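Inicio > Servicios > Células de dos brazos > Preguntas frecuentes

Preguntas frecuentes sobre el kit Durel

Actualizado: 21 mar 2026
13 veces compartido · 9 comentarios

¿Qué es el kit Durel?

Durel es el kit de manipulación de Graso para laboratorios y talleres pequeños. Se entrega con dos brazos, dos pinzas distintas, el controlador y el programa Jesex. El cliente pone la mesa y el espacio. También ofrecemos el alquiler, con un mínimo de nueve semanas.

¿Por qué dos pinzas diferentes?

Cada pinza tiene su tipo de trabajo. La de tres dedos abraza las piezas redondas o irregulares. La de dos dedos paralelos es mejor para piezas con caras planas y para coger por un punto estrecho. Muchos clientes nos preguntan si pueden pedir dos pinzas iguales: sí, se puede, y el precio no cambia.

¿Qué objetos puede coger?

Recomendamos comenzar con objetos del tamaño de un puño, que se sostienen solos sobre la mesa. Las superficies con relieve, con pliegues o capas, son posibles, pero piden más pruebas para encontrar el buen punto de agarre. En estos casos aconsejamos poner un solo objeto en la mesa y dejar espacio libre a todos los lados.

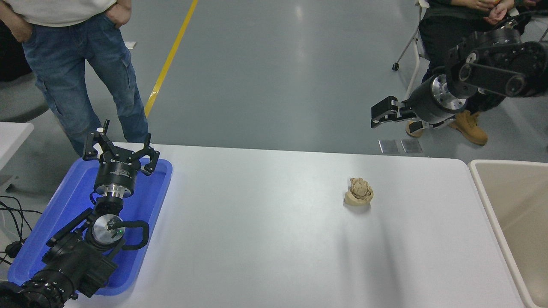
El color de la mesa también tiene su importancia. Sobre una superficie blanca y lisa, un objeto de color claro tiene menos contraste, y hay que ajustar la luz antes de guardar la primera posición. Jesex permite repetir este ajuste cuantas veces sea necesario.

¿Cuánto espacio necesito?

La mesa debe medir como mínimo 71 centímetros de fondo. Además, cada brazo necesita su zona de movimiento, y las personas deben quedar fuera de ella cuando el programa está en marcha. Los cables se pueden llevar por el suelo durante las pruebas -- para una instalación fija pedimos una canaleta.

¿Se puede usar un solo brazo?

Sí. En Jesex se desactiva el brazo que no se utiliza y se trabaja con el otro normalmente. No es obligatorio desmontarlo.

¿Es compatible con brazos de otra marca?

Por el momento solamente con el adaptador Hofstetter, que se pide aparte con la referencia 506. Si su brazo tiene otra brida, escríbanos con las medidas antes de comprar. No aceptamos la devolución de adaptadores ya montados.

¿La formación está incluida?

Está incluida una jornada en nuestras instalaciones, para un máximo de cuatro personas. Les pedimos venir con calzado cerrado y traer sus propias piezas, si es posible, porque así se aprovecha mejor el tiempo. Las plazas para mayo ya se pueden reservar.

¿Qué garantía tiene?

Dos años para los brazos y el controlador. Los dedos de las pinzas son piezas de desgaste y tienen 13 meses. La garantía no cubre los golpes contra la mesa -- lo decimos aquí claramente porque es la avería que recibimos con más frecuencia.

Artículos relacionados
Cómo elegir los dedos de la pinza
Jesex: primeros pasos
Adaptador Hofstetter: medidas y montaje
Condiciones de alquiler del kit Durel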